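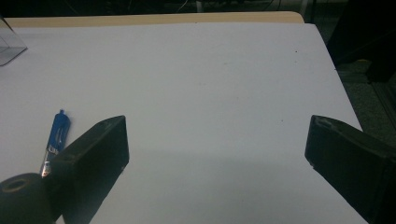 A white tabletop with a strip of light wood along the far side.

The table we stopped sitting at

When I moved to this country I rented a room from a family in Skadero, and the first thing I learned there was that dinner had no hour. The father ate at five, standing near the stove. The daughter took her plate upstairs. The mother ate when the dishes of the others were already in the sink. They loved each other, I am sure of it. But in 13 months I saw the four of them at the table together only on holidays, and once when the electricity failed.

I grew up with the opposite rule. At seven in the evening you sat down, and it did not matter if you were hungry or angry or had a fever. My uncle once arrived with a broken wrist and was given soup before anybody called the doctor. I hated this rule when I was 15. I thought it was a kind of police control with potatoes.

Now I want to defend it, with some care, because I know how such articles usually go. A person of my age writes that the telephone has destroyed the family, and the young people laugh, and they are right to laugh. My own father read the newspaper through every dinner of my childhood. We talked to the back page of it, mostly the football.

What I miss is smaller. At a shared table you hear things which were not meant for you. I learned that my grandmother was afraid of the winter because she said it to my mother while she was passing the bread. I learned what our rent was. No one would have come to my room and knocked to tell me this. Such information has no importance of its own and it only comes out when people are sitting and have to wait for the salt.

My colleague Baldur Grímsdóttir disagrees with me strongly. She works nights at the Kravets bakery, where I do the accounts, and she says that a fixed dinner is a luxury for people with a fixed job. Her shift changes every two weeks. Her husband drives to Bruledix and back, 44 miles each way. If they waited for a common hour, she told me, the children would eat at midnight. I had no good answer then, and I have only half of one now.

The half is that it does not need to be dinner. In her house, I found out later, everybody is in the kitchen at six in the morning, when she comes home and the others are getting up. They drink coffee or milk and they complain. It lasts maybe as long as one egg. She did not count this as a family meal, but I would count it.

So my proposal is modest. Choose one meal, even a bad one, and let it have an hour. Do not make it beautiful. I have a neighbor on Jaston Street who tried to start such a habit with candles and a roast, and it lasted two weeks - the roast was too much work. Bread and cheese would have survived longer, I think.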